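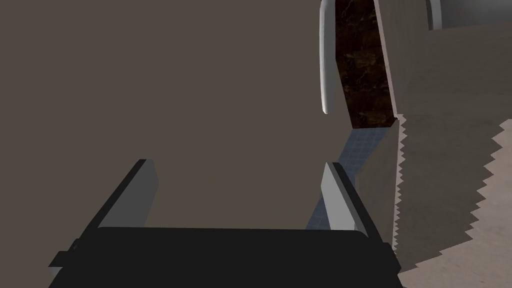 Khadija Helmy:盲品我去过不少,多半是卖茶的人自己办的,杯子底下贴个号码就叫盲了,泡茶的人站在旁边,哪一杯是贵的他清清楚楚,眉毛都往那边挑。你们要是也这么办,我劝你们省点茶叶。还有,招来的人如果全是爱老茶的,喝出来的结果我一个字都不信,找几个平时只喝袋泡的来,看他们怎么说。

留言贴在上一期招募预告下面,编辑部讨论了一阵,决定把它放在正式通知的前头。她讲的两点我们都改了,改在哪里,后文有。先把要招的人说清楚。

Sekance读者小组招募盲品参与者

题目:陈年白茶,存得越久是不是越好喝
时间:六月,分2场,上午下午各一场,内容相同,每人只参加其中一场
地点:Acheampong会馆二楼
费用:不收费,也不付报酬,报销市内公共交通
报名截止:五月底

为什么要办

近几年凡是讲白茶的文章,开头差不多都有那句顺口溜,一年茶,三年药,七年宝。我们去找过它的出处,往前翻,翻到的都是卖茶的人在引用卖茶的人。找不到源头不等于说错了,民间的话本来就常常没有源头,可是把它当作定价的依据,就该有人出来问一句凭什么。

市面上一饼标着老字的寿眉,开价超过1000元的很常见。同一家铺子里,同一个山头、同一个等级的新茶,价钱低得多。差价买到了什么?店家给的回答有枣香、药香、汤感厚、喝了身上发热。身上发热那条,我们先放一边,热水喝下去身上本来就会发热。剩下几条讲的都是味道,味道可以试。

我得先交代自己的立场,免得日后有人说我们藏着掖着:写通知的这个人不大相信。我喝过几次被人隆重端出来的老白茶,有的确实好,有的一股纸箱味,主人说那叫陈韵。我当时点了头。回家路上越想越不对,我点头是因为听见了年份,如果先不告诉我,我大概会问他家里是不是漏过水。这种事发生过不止一次,我对自己的舌头就没什么信心了,对别人的也一样。

不过不相信也是一种先入之见,所以泡茶、编号、算分都不归我管。我只负责写通知和搬椅子。

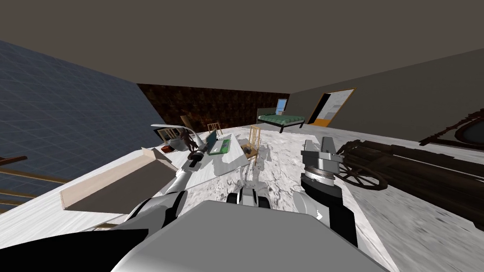 模拟渲染画面:白色大理石纹地面的房间,两条机械臂向前伸出

要喝什么

茶样由小组自己花钱买,没有一家茶企赞助。Drarero茶行听说以后愿意免费提供一批,条件是结果发布时写上他们的名字,我们谢绝了。后来他们又说不写名字也行,我们还是谢绝了,茶样最后从几家不同的铺子零买,买的时候没有说明用途,小票都留着,结果公布时一起公布。

品种只用寿眉,压饼的和散的分开比,不混在一起。年份以包装标注为准。有人会问标注要是假的怎么办,问得对,我们也没有办法。目前没有一种普通人负担得起的检测能告诉你一饼茶到底放了多久,卖家手里那张年份证明也不能。所以结论只会写到"标注为老茶的样品"为止,不会再往前走一步。谁要是想拿我们的结果去证明某一饼真是某年的,请不要来。

还会放进去一些重复的样品,也就是同一种茶装在不同编号的杯子里。参与者事先知道有重复,不知道是哪几杯。如果一个人给同一种茶打出来的分数差得很远,那他对其他茶的评价要打多少折扣,大家心里有数。我在家里试过一回,结果不太体面,就不写了。

怎么泡

每份用水210毫升,茶叶称重后入盖碗,水温和时间照评审的常规做法,全程用计时器。用什么水也吵过。有人坚持要山泉,理由是自来水糟蹋好茶。我们用的是过滤后的自来水,因为买茶的人回到家,用的大多就是它。如果一款茶非得配某座山的水才显得出贵,那应该印在包装上。

泡茶的人在另一间屋子,见不到参与者。端茶的人只知道编号。编号表封在信封里,由Batix印务社的人保管,等所有评分表收齐、复印完才拆。这就是照着留言改的第一处。原来的方案里端茶的人是知道底细的,写方案的那位同事觉得大家都是熟人,不会有问题。熟人才有问题。

杯子统一用白瓷,汤色看得见。关于汤色我们有过另外一种意见,认为老茶颜色深,一看就露了底,应该用深色杯子。最后的办法是上午那场用白杯,下午那场用深色杯,其他条件尽量一样。两场的结果要是差得多,那么大家平时喝的究竟是味道还是颜色,就值得另写一篇。当然也可能只是午饭的缘故,人吃饱了看什么都宽厚一些,这个我们排除不掉,到时候会照实写。

招什么样的人

一类是常喝白茶的,自认为分得出年份的最好。我们不考你,也不会在结果里写你的名字,除非你自己愿意。

另一类是几乎不喝茶的,或者只喝袋泡茶、奶茶、瓶装茶的。留言提醒得对,原先的预告只在茶友群里转,招来的人一个比一个懂,坐下来先闻盖子。现在两类人各占一半,哪一类先报满就先关哪一类的名额。

下面几种情况请不要报名:在茶企、茶叶铺、茶叶仓储或者茶具生意里拿工资或提成的;家里囤着老白茶准备出手的;最近感冒鼻塞的;对咖啡因敏感,下午喝茶晚上睡不着的,可以报上午场,但请自己掂量,因为茶是连着喝的,我们提供吐杯,用不用随意。孕期和正在服药的读者请先问过医生,我们给不了这方面的意见,也不认为茶叶铺给得了。
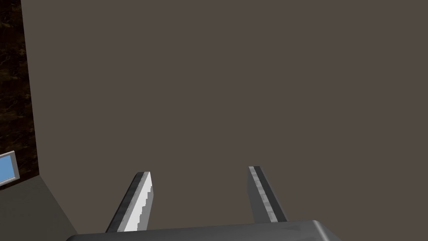 至于年龄,满十八岁即可,上不封顶。有读者来信问七十多岁味觉退化了还能不能参加,当然能,买老茶的人里头,这个年纪的并不少,他们花的钱最多,没道理不听他们的。抽烟的也可以来,开场前一小时请不要抽。

当天怎么走

进门以后领一张评分表和一支铅笔,手机静音收进包里。座位之间有间隔,品茶期间不交谈,也请不要叹气、咂嘴或者发出意味深长的嗯。我知道这要求听上去古怪,可是去年喝咖啡那次,有位先生喝到某一杯时长长地哦了一声,后面一整排的分数都往上走。后来拆开信封,那一杯是超市货。

评分表很短。每一杯只问喜欢的程度、猜它是新茶还是老茶、愿意为它付多少钱。猜不出来可以填"不知道",填不知道的表照样算有效,我个人还会多一分敬意。表上没有枣香、药香这类词供你勾选,印在纸上的词会钻到嘴里去。你自己喝出了枣,就自己写枣。

香水、护手霜、刚吃过的大蒜,会影响旁边的人,请避免。会馆提供白水和无味的饼干。每场约两小时,中间有一次休息,休息时也请先不要谈茶,谈房价、谈孩子、谈什么都行。

喝完交表,当场不公布结果。我们试过当场公布,场面会变成一场辩论,猜错的人花很大力气解释自己为什么其实没有错。结果会在拆封核对以后发给每一位参与者,包括你自己那张表的复印件,和你喝到的每一杯是什么。公开发表的只有汇总。

我们能得出什么,得不出什么

能说的大概只有一句:在这样的泡法下,来的这些人,分不分得出标注不同年份的这几种茶,喜不喜欢,肯出多少钱。人数有限,茶样也有限,下次换一批茶、换一批人,数字可能会变。要是结果显示大家分不出来,不等于世界上没有人分得出;要是分得出来,也不等于那个差价就公道。喜欢和值多少钱是两回事,中间还隔着仓库租金、包装盒和一位穿亚麻衣服的老板。

保健功效完全不在范围之内。请不要在评分表上写喝完膝盖不疼了。上次真的有人写。

还有人问,你们既然不信,为什么不直接写文章批评,费这个事干什么。写过了,来信分成两派,一派说早该有人讲,一派说我不懂茶。两派都没有喝过同一杯东西。我也确实不敢说自己懂,文章里那些怀疑,说到底跟顺口溜一样,没有经过检验。要是六月份的结果打了我的脸,就原样登出来,标题由猜得最准的那位参与者来起,我只保留改错别字的权利。

报名办法

发邮件到小组的公共信箱,标题写"寿眉"两个字。正文请写明:称呼、平时喝什么、多久喝一次、想参加上午还是下午(或者都可以)、有没有上面提到的利益关系。不需要简历,不需要写你对茶文化的理解,写了我们也会看,但不加分。

收到邮件后会有一封确认信,里面有会馆的路线和进门的密码。没有收到确认信就是没有排上,会进入候补。临时来不了请说一声,茶是按人头称好的,空着座位很可惜。

另外缺两名端茶的帮手,不参与品评,要求手稳、话少、脸上不大有表情。牌桌上常赢的优先。这个岗位同样没有报酬,剩下的茶可以带走,带走的时候仍然不会告诉你哪一包贵。

对方案有意见的,请直接在本页留言,茶样已经买好,其他的在截止以前都还可以改。编号方法和评分表的空白样张随信可索。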